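14 February 2018
By Ankica Kneževič

Print this page | E-mail this article

Give the lunch hour back

When I started at Mivard, we had an hour for lunch. It was unpaid, everyone took it, and the phones went to a machine. Today the handbook still says an hour. Most of the people I work with take 22 minutes or less, and they take it at their desks with the e-mail open.

I think this is a bad trade, and I think employers make it without meaning to. No manager at Mivard ever told us to eat while typing. What happened is that meetings began to show up at noon, then at 12:30, and people who missed them found that decisions had been made. After a year of that, you bring a sandwich.

The usual defense is that people prefer it this way. They eat fast and go home early. I would accept that if they went home early. In October I kept track of my own hours for 4 weeks. I skipped lunch on all but two days, and I left before five on none of them. The time I saved went into the same pile of work.

There is also the question of what the time is worth. An unpaid hour that you work through is an hour you gave away. If the company asked for it in writing, most of us would refuse.

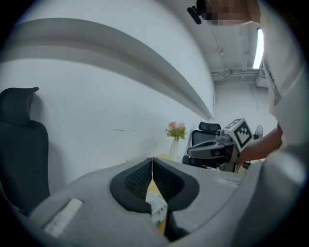
What a break is for

My first job was at Babić, a print shop with 90 employees. The presses stopped at noon. You could not work if you wanted to, so people walked to the river, or played cards, or went to the bank. I learned more about the business at the card table than I did in training. The foreman talked to the typesetters. The drivers complained to the owner, and sometimes he fixed things.

That is hard to get back with a memo. Zosa, where my sister works, tried a "lunch away from your desk" month with posters. It failed because the noon meetings stayed on the calendar. Gineo did something simpler. It blocked the calendar from 12 to 1 for all 386 people on staff, and a meeting in that hour now needs a director's approval. My sister's old boss moved there and says he has asked for approval once.

Some jobs cannot stop at noon. Nurses and bus drivers know this, and they have relief shifts – or they should. An office that sells insurance software has no such excuse. Our customers are at lunch too.

I would start with the calendar. Block the hour, have the senior people leave the building first, and let the phones ring through to the machine again.

Print this page | E-mail this article

Related items
The trouble with open vacation plans
Why I stopped answering e-mail on Sundays
Letters: Readers on the four-day week
Who pays for the office coffee?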